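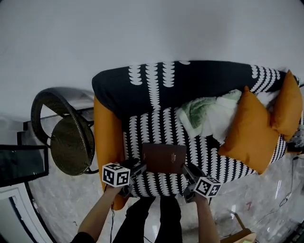

Handout 7: When the Demonstration Lies

Failure Analysis for Robot Learning, spring section
Instructor: Pádraig Mac an tSaoi
Posted 02/02/2021

Reading before class: the Gutau incident report, all of it, including the appendix with the bad handwriting. Last year half the room skipped the appendix and then spent the discussion blaming the wrong part.

1. What happened

Gutau was a small project with a simple goal: teach an arm to pick up flat things (books, folders, menus) and put them down again somewhere sensible. The training data came from people using hand-held grippers. The team collected 300 demonstrations, trained a policy called Zerer, and put it on the arm in July.

The arm picked up the first folder nicely. It then closed its fingers another 44 millimeters, on a folder that did not have 44 millimeters to give. The folder buckled, slipped free, and left the table at a speed the report calls "brisk." The second trial was the same with a different folder. On the third, the operator had a hand near the table to catch it, and the arm pinched the hand. Bruised knuckle, no break. The emergency stop worked, once somebody walked over to where it was.

2. What the team thought it was

In order of popularity: the motor, the motor driver, the new firmware, the folder. They replaced the motor. Le Roux, the shop that supplied the fingers, was sent a rude email and later a polite one.

None of that was the fault. The fault was in the demonstrations, and it had been there since the first morning.

3. The width error

Gripper opening was worked out from video and written to the log next to the gripper's position. Two grippers in the batch had been reassembled after cleaning with the left and right jaws swapped. The jaws looked alike, the screws fit either way, and the software had no opinion. Every width those grippers logged was too small, so the policy learned that holding a folder meant closing well past the folder's edges.

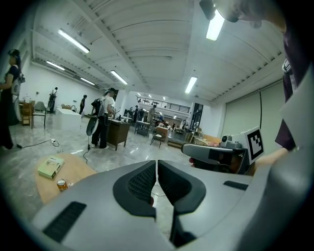
Fig. 1. Jaws of a hand-held gripper, with a second gripper and its marker at right.

Notice that the people giving demonstrations had no way to feel this error. A person squeezes until the object is held and then stops. The log said something else, and the log is what got trained on. Keep this in mind for the homework, where you'll be tempted to write "operator error" and go to lunch.

4. Why the checks missed it

There was a check. Toven, the logging tool, rejected any demonstration in which a marker was lost for too long. That is a fine check for losing a marker. All 300 demonstrations passed, and the pass rate was put on a slide.
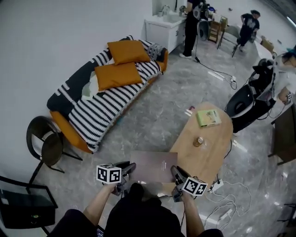 A width check needs an object whose size you already know, held the same way at the start of every session. It can be a dull object. A flat folder gripped between the two tools over the end of a coffee table would do, provided someone has put a ruler on it first and written down the answer. Compare the logged distance with the ruler. If they disagree, stop collecting. The Gutau team added this step afterward and found both bad grippers before the coffee was ready.

5. The safety half

The pinch gets its own section - it would have been possible even with perfect data. Three items from the report:

Grip force had no limit in the controller. The policy was trusted to ask for reasonable things.

The stop button was mounted on the wall by the door.

The catching hand was not in the procedure. It was in everybody's habits, though, and the procedure had been written by someone who had never watched a trial.

6. For next class

Write one page on which of these you would fix first if you had a single afternoon. "All of them" was submitted twice last year and graded accordingly.

Bring a ruler.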